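Falia tub chair, grey: a grudging review

Posted 2 November 2019

I didn't want a tub chair. They look good in hotel bedrooms because hotel guests never have to sit in them for longer than it takes to do up a shoe. But my sister was getting rid of nothing useful, the spare room needed a seat, and the Falia was down to 140 pounds in June, so I gave in.

The shop calls the shape "embracing". It's a high curved back that goes nearly all the way round, and if you have broad shoulders you will feel embraced whether you like it or not. I can read in it for an hour. After that I start looking at the bed. Hubert Pawlak, who is a good deal narrower than me, fell asleep in his.

The fabric is better than I expected. It's a flecked, heathery grey with some texture to it, and it hides fluff well. It does not hide tea. The label says sponge only and I'd believe it, as my one go with upholstery foam left a ring.

Assembly is four legs and took me 19 minutes, seven of them spent looking for the Allen key, which was taped under the seat. One leg needed tightening again after a month. The Raltunberg chair I had before never did that, though it was ugly and cost more.

My main complaint is that a round seat with sides is a trap for laundry. Spare towels, the throw, pillows nobody wants at night, all of it ends up there, and guests put their things on top. 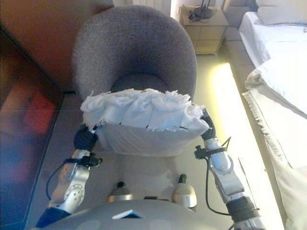
So would I buy it again? At the June price, probably. At full price I'd want a firmer cushion and legs that stay put. Three stars, and I had to think about the third.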